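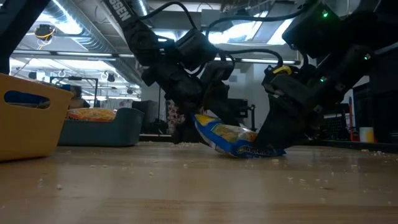
Slide 1. Two arms, one snack bag. Right gripper pinning, top of the bag up towards the left.

Which hand is holding? Roles in two-armed handling of soft packets
Speaker notes, Dirk Wuyts, Brelinham workshop, 2026-01-28

SLIDE 1 (title, leave it up while people sit down)

Good afternoon, and thank you for having me. I'll leave this slide up for a moment, as it's really the whole talk if you look at it long enough. Look at the right gripper. It has the side of the bag pressed down against the table, and the other end of the bag is lifted towards the left one. If I asked you which arm is doing the work, I think most of you would say the left, and I'd have said the same when we started. The next twenty-odd slides are my apology to the right arm.

(Wait for people to settle. If the projector is as dim as last time, point at the press with the laser, it's black on blue up there.)

I should say straight away that this is joint work with Roman Borkowska, who wrote nearly all of the labelling code and is sitting near the back, so please direct anything difficult to Roman.

SLIDE 2 (why bags)

A little on why we care about snack bags. Most of what we teach pairs of arms to do involves things that keep their shape. A mug stays a mug. You can pick it up badly and it is still the same mug when you put it down. A bag of crisps is a much less forgiving companion. It crumples where you touch it, the contents slide to the bottom, there is air inside that pushes back, and the printed film is shiny enough to upset any depth camera. Then, of course, when something goes wrong it goes wrong all over your table. The crumbs on the title slide are fairly typical of our table tops, and I have stopped apologising to visitors.

The other reason is that people are lovely at this and never think about it. Watch somebody deal with a packet and you'll see one hand go quiet. It settles somewhere and stays there, and the other hand gets on with things. Then very often they swap, and the quiet hand becomes the busy one. We wanted to know whether that swapping is something a learned controller should be told about, or whether it will pick it up by itself given enough examples.

(Do the demonstration with the packet from my coat pocket. Ask someone in the front row to straighten it and lay it flat. Point out when the hands change over. Don't open it, the room has carpet.)

SLIDE 3 (what we had)

At Hevcombe we had a set of 1,000 demonstrations, all driven by people, with two arms and a variety of soft packets on a table. Eight people did the driving. Some were very practised and some had only been at it since October, and you can tell them apart from across the room by the sound of the motors. We kept everybody's recordings in, the clumsy ones too, and I'd like to come back to that if there's time.

Each recording is joint positions, gripper opening, motor current and video. Nothing exotic. I mention the motor current particularly as it turns out to matter more than the video for what we want, and it's a thing many groups record and then never open.

SLIDE 4 (the plain version)

So the obvious approach, and the one we ran for a good long while, is to hand the whole lot to a policy that watches the cameras and gives out commands for both arms together. It treats the two arms as one large arm with two ends. I want to be fair to this, it works better than you'd fear. On packets that lie flat it is perfectly respectable.

Where it comes unstuck is the holding. The arm that ought to be still drifts. It drifts by very little, a few millimetres, and the reason is easy to see once you plot it: a still arm gives almost no error in training, so the model spends its effort on the arm that moves. Holding looks like idling. As far as the loss is concerned, an arm pressing firmly on a bag and an arm hovering above it with nothing to do are very nearly the same thing.

(Slow down here. This is the point people come up and ask about afterwards, so say it twice.)

SLIDE 5 (reading the failures)

Before changing anything we sat down and watched failures. Roman and I went through 113 failed runs from the plain version, separately, each with a notebook, and wrote down in ordinary words what we thought had gone wrong first. I do recommend it. It's slow and a bit dispiriting, and you'll want a good supply of tea, but we learned more that fortnight than we had from several months of graphs.

Our notebooks used different words, as you'd expect. Roman had a great many entries along the lines of "let go too soon" and I had a great many along the lines of "slid out from under". When we laid them side by side they were mostly the same event seen from opposite ends. The busy arm pulled, the holding arm wasn't pressing enough, and the packet went with the pull.

The second family was the changeover. Both arms would let up at the same moment, each apparently expecting the other to have it. I'm told this is familiar to anyone who has carried a sofa with a relative.

SLIDE 6 (the method)

Right, so what did we do? The method is called Lurkedel, and please don't ask me what it stands for, we named the folder before we named the idea and by then it had stuck.

The idea is small. We give every moment of every demonstration a label for each arm, and there are three labels: holding, working, and free. Holding means the gripper is bearing on the packet and staying put. Working means it's touching the packet and moving it. Free is everything else, including travelling and waiting.

No person sits and types these in. We get them from the motor current and the speed of the fingertips, with a short smoothing window so the labels don't chatter. A pressing arm draws current while going nowhere, and that is a very clean thing to look for. Roman checked a batch by eye against video and found the labels early or late by a hair at the changeovers and otherwise sound. I'll admit the gentle drivers gave us trouble, as somebody with a really light touch can hold a bag with so little force that the label says free. We lowered the threshold for them by hand, and I'm not proud of it.

Next the policy is asked to predict the labels as well as the commands, and the training weight goes up wherever an arm is holding. That's all the machinery there is. Same network, same cameras, same recordings, one extra output per arm and a different weighting.

(Someone always asks whether the labels are fed back in at run time. They are: the predicted label from the last step goes in with the joint positions. Have the diagram ready on the backup slide.)

SLIDE 7 (what changed)

The holding arm stopped drifting. If you put the two force traces one above the other, and I've done so on the slide, the plain version sags through the pull and the labelled version stays level, even rises a touch as the pull begins. We hadn't asked for the rise. It's in the demonstrations, people brace a little before they tug, and it had been there all along being averaged away.

Changeovers improved as well, though less than I'd hoped. The double letting-go became uncommon. In its place we got a new and rather comic fault, where both arms decide they are holding and simply stand there leaning on a packet like two people being polite at a door. We have a timer that breaks the tie. It's ugly, and I'd be glad of a better idea from this room.

On packets that lie flat and need only one arm there was no difference worth your attention, and I'd be suspicious of us if there had been.

SLIDE 8 (taking things away)

We took the two parts away in turn. With labels and no extra weight, you keep most of the gain at changeovers and lose the steady hold. With the weight and no labels, it's the reverse, and the arms become a bit stubborn about letting go. You do want both. I had a bet with Roman that the weighting alone would be enough, and lunch has since been paid for.

We also tried dropping the clumsy recordings, and this was the surprise of the whole project for me. Things got worse. Our best guess is that the skilled drivers hardly ever let a packet slip, so the policy never sees anybody recover from a slip. The beginners slip constantly and catch it, bless them. I say guess, we haven't shown it properly.

SLIDE 9 (limits)

Some honest shortcomings, and please hold me to them. It's one table, one pair of arms, one kind of gripper. The thresholds on current belong to our motors and you'd need to find your own. Very full packets and nearly empty ones behave differently enough that I wouldn't promise anything at either end. And three labels are too few for anything where an arm holds and works at the same time, such as drawing film tight while pressing on it. People do this with their little fingers. We haven't got little fingers.

SLIDE 10 (next, and thanks)

We're adding heavier packets next, and the team at Jasińska have kindly offered to try the labelling on recordings from their own arms, so by the time of the next meeting I hope to be able to tell you whether it travels. The labelling script is short and we're happy to share it, just write to Roman or me.

Thank you to the eight drivers, who have handled more crisps than anyone should have to and eaten hardly any of them. And thank you all for listening — I know it's the slot after lunch.

(Back to slide 1 for questions. Likely ones: would touch sensors on the fingertips do this better? Probably, yes, and we'd like some. Does it need two cameras? We haven't tested with one. Why not a bag clip? Smile and move on.)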